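Udbridge Tool Library — Frequently asked questions

Who can borrow?
Any adult who lives in Udbridge or Gavalbridge. Please bring one proof of address.

How many tools may I take?
You may take 2 at the same time. Extension cords are not counted.

How long is the loan?
Until the end of the next month. You can renew it once by telephone, extension 63.

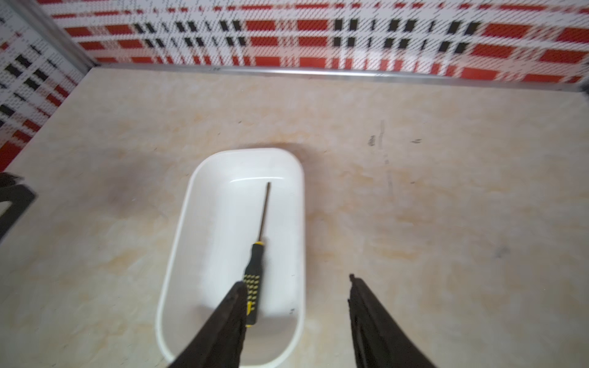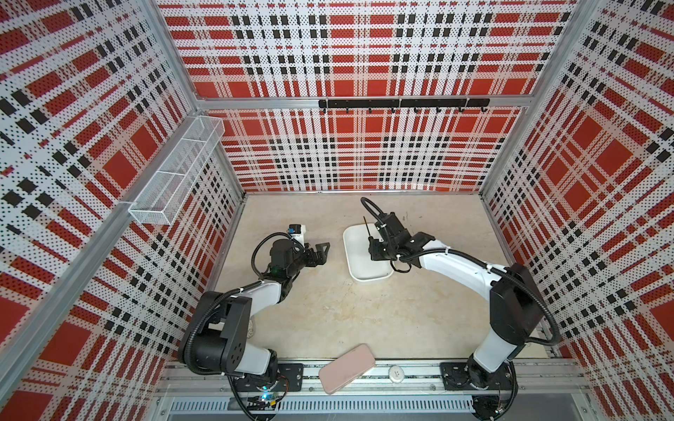
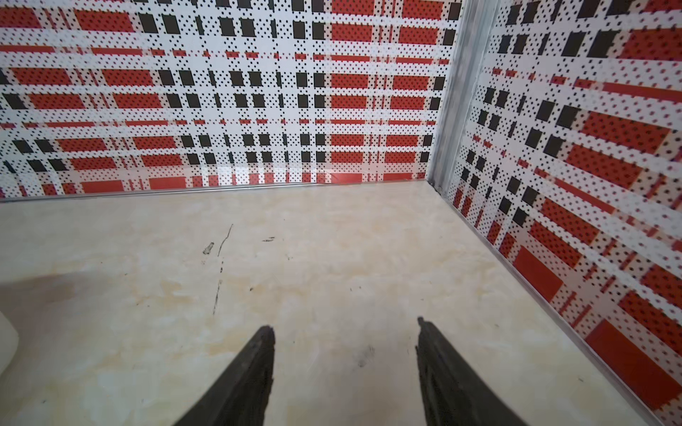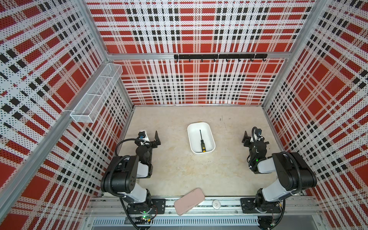

First picture: small screwdriver in a white tray.

What if a tool breaks?
Tell us when you return it — normal wear is free of charge.

Do you accept donations?
Yes, but no petrol mowers. Our colour labels are explained at the desk.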